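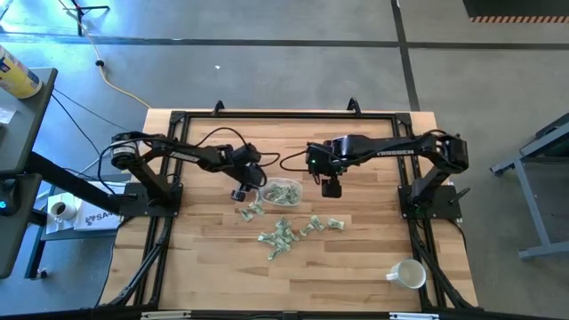
# Diditz Play Money Sorting Set

Counting out bills is one of those little chores that most of us picked up at a kitchen table somewhere, usually with a grandparent keeping score, and we think it's still a lovely way to spend a rainy afternoon. The Diditz set gives you a good big stack of green-and-white paper bills and a clear bowl to gather them up in. That's the whole thing, and we've sold it in one form or another for long enough that plenty of our customers are now buying it for a second generation (which makes us feel old, but in a nice way!).

The bills are printed on plain uncoated paper, so they fold, crumple and flatten out again much the way you'd want them to. Kids tend to fold them small and stuff them in pockets, and after a week or two they get soft and a bit rumpled, and we like them better that way. If you prefer them crisp, press them overnight under a heavy book.

The bowl is clear plastic, wide enough for a grown-up hand to reach in, and you can see from across the table whether it's filling up. Wash it by hand in warm water, and please dry it well before the bills go back in, or you'll be peeling them apart for the rest of the evening.

## Ways to play

- Scatter the bills over the table and race to get them all into the bowl.
- Fold them first, in halves and then quarters, for a harder pickup. Good for small fingers!
- Run a shop. The bowl is the till.
- Put one bill in for every chore done, and count up on Friday.

## Ordering

| Item | Stock no. |
|---|---|
| Full set, bills and bowl | 3187 |
| Bills only | 3420 |
| Bowl only | 1038 |

The bills are printed for us by Lirov, and the May reprint has a slightly deeper green than the old one, so if you're topping up an older set you may notice the two don't quite match. They mix together fine in play. Everything ships from the Prindimitz storeroom, and replacement bowls can go in the same box as your bills if you leave us a note at checkout.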